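Intro to Manipulation, Unit 4 Notes: Tubes, Racks and the Simulator
October 2025

Welcome back, everybody. These notes cover what we did in the last lab and what I want you to try before the next one, and I've stuck in a few things I forgot to say out loud (sorry, the projector ate my first ten minutes).

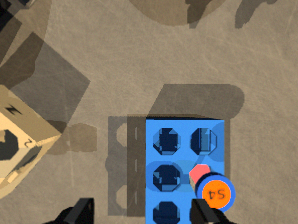 So, the sorting task. Your arm has to find a capped tube, pick it up out of the blue rack, and put it where the task card says. It sounds like a job for a sleepy five-year-old. Then you try to write it down as code and you find out how much your own hands have been doing for you all these years!

Start with the approach. Most teams came straight down on the cap with the fingers half closed, and most teams knocked into it. Open wide first, line up over the tube, then go down. If your fingers are already too close together when you get there, back off and start over, don't try to wiggle your way in. I watched one group wiggle for most of the lab and I still feel bad for that tube.

Next, names. Every cap has a label, S4 for instance, and your program has to use the label and not "the tube on the right." Right from where? The overhead view can show you the lettering upside down, and if your reader only handles upright text it will either give up or make something up. Rotate the crop and try again. Braulio Medrano wrote a nice little helper for this when he took the class, and it's in the shared folder under Votard (that was his team name, please don't ask me what it means). Use it, but read it first. There's a threshold near the top that he tuned for his own setup and it will probably be wrong for yours.

Shadows! I should have warned you. The renderer throws shadows all over the table and they overlap, so you get dark patches with hard corners that look a lot like objects to a simple color threshold. Team Samiron's first detector was very sure about a tube that was a shadow. The rack holes are dark inside too, which doesn't help. Two things to try: work in hue and saturation and leave brightness alone, or turn on the depth channel and throw out anything flat on the table. I like depth better. Team Lumus did both and their code is a mess but it works, and they said I could share it.

About the training runs. You get 4,000 simulated episodes per team. That's plenty if you're careful, and it goes fast if you leave a loop running overnight (you know who you are). Do a batch of 20 first, watch all of them with your own eyes, fix the dumb stuff, and only then start the big run. Change the seed between batches too. In February I had a team with a beautiful success rate and the same layout every single time.

When you log a failure, write down what kind it was. Missed grasp, wrong tube, dropped on the way, bumped the rack. "Didn't work" tells me nothing, and it tells you nothing either when you come back to it after the break.

For next time:
Read the grasp section in the Singhal handout, pages 6 to 20. Skip the proofs if you want, I won't check.
Run your first small batch and bring the log.
Pick one failure and be ready to talk us through it for a couple of minutes. No slides.

Lab hours are the same as before, room 43, and the door sticks so give it a good push. If the simulator won't start on your laptop, come early and we'll sort it out together. It's nearly always the graphics driver.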